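Supper club news from Britisley

Well, what a lovely start to the autumn we've had! The monthly supper has now been going for four years, and September's was the fullest yet, with every chair taken and a couple of late arrivals perched quite happily on the piano stool. The leek and barley soup went down so well that we've been asked for the recipe more times than we can answer, so it will be pinned up by the door at the next one. Many thanks to everybody who stayed behind for the plates.

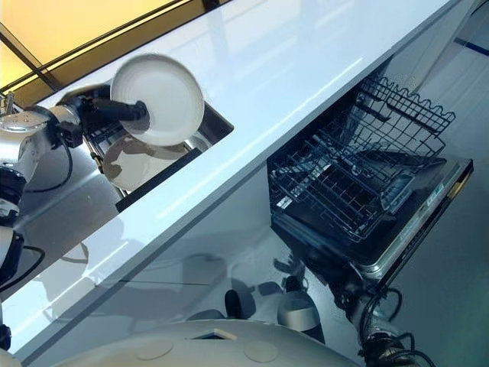 Our trip to Kolutdale

We're off to the orchard at Kolutdale in October, and there are still 8 seats left on the coach. The fare is £17, with a hot drink and a slice of something when we get there. Do bring a bag for windfalls – and stout shoes, as the lower path gets dreadfully muddy after rain.

The raffle made £198, which will go towards new curtains for the hall. We're still going back and forth over the green or the rust, so please have a look at the samples and tell us which you like.

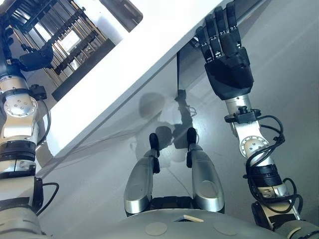 Next month's menu

Mudia bean stew, a big tray of roast squash, and plum crumble with custard. If you can bring bread, do let us know beforehand, or we'll end up with nine loaves again!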